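Notebook, simulation bench, Norkembridge
2019-06-03
Written by Arnel Galang. Read by Rhea (pending), Ronaldo (pending)

Subject: left hand goes into the box wall during insertion, and the run does not stop

I write this one longer than usual because the same kind of fault can reach the real bench at Cabrera, and Ronaldo asked me to put down everything before I forget the order of it.

What happened. I started the overnight batch of the insertion task with the new grasp file from Angelica. The task is the usual one: left hand takes the block, carries it to the open front of the white box, puts it inside, lets go, goes back to rest. The right hand does nothing in this version. The batch was 786 episodes. In the morning the summary said all finished, no stops. I was happy for the time it takes to drink one coffee, then I opened the force log and saw that in 12 episodes the contact force at the left wrist went up to the limit value and stayed there in a flat line. A flat line at the limit is never a real contact. It means the solver was pushing and the number was cut.

I replayed the first of those slowly. The fingers arrive at the opening correctly, the block goes past the rim, and then the back of the hand touches the side panel. It should stop or slide. It goes into the panel instead, by the depth of one knuckle perhaps, and remains there shaking very small and very fast. After that the grip command says open, the block jumps out sideways and lands somewhere under the table. The script then checks "is the hand at rest position", gets a yes, and writes the episode as finished.

So there are two faults in one, and I want to keep them separate in this notebook because I mixed them in my head for most of the morning:

Fault A: the hand can enter the panel.
Fault B: the supervisor does not notice.

First I looked at A. My first idea was the time step, because Aileen changed it last week to make the batch faster. I put it back to the old value and ran the bad episodes again. Better, but three of them still fail in the same way, so the time step makes it worse and is not the origin. My second idea was the mesh of the hand. I turned on the collision view and compared it with the visual one. The palm is good. The fingers are good. The back of the hand has a collision shape which is a simple box, and this box is shorter than the white cover we see. The cover comes from the newer Conside model, the collision shape is from the older one. Somebody replaced one and not the other. I looked in the history and the somebody is me.

For the comparison I loaded the approach pose, with the block already in the left fingers and its blue end going first to the opening, and from there I moved forward only by single steps.
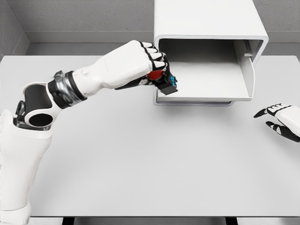

Why was the fault not seen in the earlier batches?
The old grasp held the block nearer to the fingertips, so the back of the hand stayed outside the box and never came near the panel.

Angelica's new grasp holds deeper, and she had a good reason: with the old one the block was turning in the fingers when it touched the rim. I wish to say clearly that the new grasp file is correct. It only used a part of the space that we had never tested.

Then fault B. The supervisor has a force check, I wrote it together with Rhea. It reads the filtered force, not the raw one. The filter throws away everything that changes very fast, as it was made for the noise of the real sensor. The shaking of the hand inside the panel is exactly this, very fast, so after the filter there remains a medium value under the stop limit. The log I read in the morning is the raw one. If I had opened only the filtered log I would have seen nothing and I would have sent the batch to Lostberg for training.

This is the part that worries me. On the real arm we use the same filter and the same supervisor code. A real hand cannot go inside a real panel, of course, but it can press against it and vibrate, and I am not sure the supervisor would stop it. The hardware limit in the arm controller is still there behind us and it is independent. But we agreed long ago that we do not count on that one as the first protection.

I telephoned Rhea. She had the same opinion and asked me to lock the real arm for insertion work until the check is changed. Done before lunch: key is in the drawer of Ronaldo, note is on the arm controller. Teaching moves by hand in free space are still permitted, nothing with contact. Aileen had one session planned for the afternoon and was not very pleased, but she agreed.

What I changed today:

Collision shape of the left hand back, now made from the newer model, with a small margin. The right hand had the same mistake, so I changed it too, even if it is not used in this task.

Time step back to the old value for all contact tasks. The batch will be slower. I prefer slower.

Supervisor: second check on the raw force. If the raw value is at the limit for more than 3 steps one after another, the episode stops and is marked as failed. The filtered check stays as it was.

End-of-episode test: it now asks also where the block is. If the block is not inside the box, the episode cannot be finished, wherever the hand is. I am a little ashamed that this was missing.

Result after the changes. I ran the 12 bad episodes again. In 10 of them the hand touches the panel, slides along it and the block goes in. In the other 2 the hand touches the panel and cannot continue, the raw check stops the run, and the label is "failed". I consider this correct behaviour. The path in those two is simply too close to the panel and Angelica will have to move the approach a little to the open side.

I then put the old collision shape back on purpose, to see if the new raw check alone would catch the fault. It did, in each of the bad episodes. After this I restored the new shape and looked two times that it was really restored.

Not done, or not understood:

I do not know yet if older batches sent to Lostberg have the same problem. They used the old grasp, so I believe they are clean, but believing is not reading the raw logs. I will write a small script that searches for the flat line. The raw logs are kept only until the end of June, so it has to be this week.

The limit of 3 steps is a choice from my stomach. On the real sensor one single spike can be noise, and I need from Ronaldo a recording of a normal hard contact to see how long it remains high. Ronaldo, please, if you can do it with the foam block and at the slowest speed, and with the second person at the stop button as always. This is the only contact work allowed until we unlock.

The block that lands under the table: in one replay it continued to move slowly along the floor until the end of the episode. Friction of the floor is perhaps zero. Not a danger for anything, I only write it so it is not lost.

The overnight batch is moved to the folder "do not use". Please do not delete it, I want to keep the bad episodes as a test for the supervisor, to be run each time someone touches the hand model.

Tomorrow: script for the old logs first, then the approach path with Angelica, then we speak with Rhea about the real arm. Key stays in the drawer until she signs on this page.

Added in the evening: Aileen asks if the time step can go back to the fast value for tasks without contact. Yes, I see no problem with it, but please write it in the task file and leave the common settings alone.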